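4.2 Named rooms and how people use the names

We looked at 19 rooms on the Skitham and Vustach campuses that had been renamed for a retired or former member of the faculty. The departments housed near them ranged from English and history to engineering. For each room we checked the door sign, the online booking system and the printed campus map, and then asked staff and students what they called it.

The door sign carried the new name in every case. The booking system was less consistent. At Vustach, 8 rooms were still listed by number only, and Holmgren found that staff there went on using the number in email long after the plaque was up. Students mostly used whatever name appeared on their class schedule.

We sent the survey to 200 people and received 100 replies. Those who had gone to a naming ceremony were more likely to use the full name -- and more likely to know what the person had taught. Dafis reports the same pattern for lecture halls at Surdu.

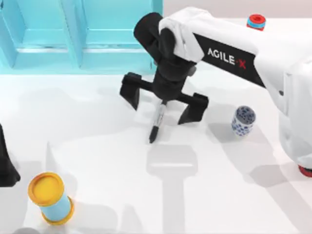 Length of service made less difference than we expected. Staff who had joined after the renaming used the new name as often as those who had worked with the person it honors.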